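Cell 24 Setup and Upkeep — Gallery

Cell 24 is the two-arm garment folding station at the Halangate site. It was moved to its present bay in October and has been on the same maintenance schedule from then on. The notes on this page cover the parts of the setup that get asked for most often: table position, arm covering, cable routing and the reference garment. Settings are kept in the Wutis log under entry 2444.

Before any check the controller is put in hold and both arms are parked clear of the table. Mounts are tightened first, then joints are homed, then the wrist cameras are calibrated. Doing the cameras before the mounts means doing them twice.
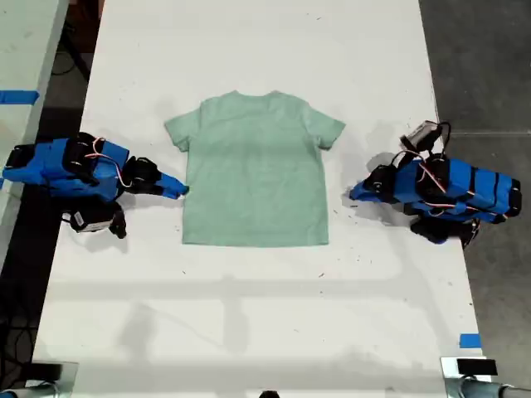

Omeo Handling Group — Cell Maintenance

Mint-green T-shirt laid flat between the arms, collar toward the far edge. The left fingertip is at the side of the shirt near the sleeve; the right one rests on the table a short distance away. Both arms have blue covering held with black bands, and the red-and-white cables loop over the outside.

Covering. Bands should be snug but must not pinch the cable. If the covering creeps toward the wrist, release all the bands on that segment and start again from the base end. Pulling it back with the bands on tears the seam.

Cables. Leave enough loop at each joint for full travel in both directions. Jog the joint slowly to each limit and watch the connector. A cable that goes straight at the limit is too short and gets rerouted before the cell goes back to auto.

Wrist cameras. Wipe the lens with a dry cloth only. Check the bracket screws by hand, then run the calibration routine. Residuals above the limit in the log usually come from a loose bracket — check it again before changing any offsets.

Table. Scuffs and specks are left alone unless the shirt detection starts picking them up. Clean with a damp cloth, no solvent. If the table gets bumped, the touch-off has to be repeated for both arms.

Spare covering and bands are ordered from Mancuso under part 2709.

Page updated March 8, 2022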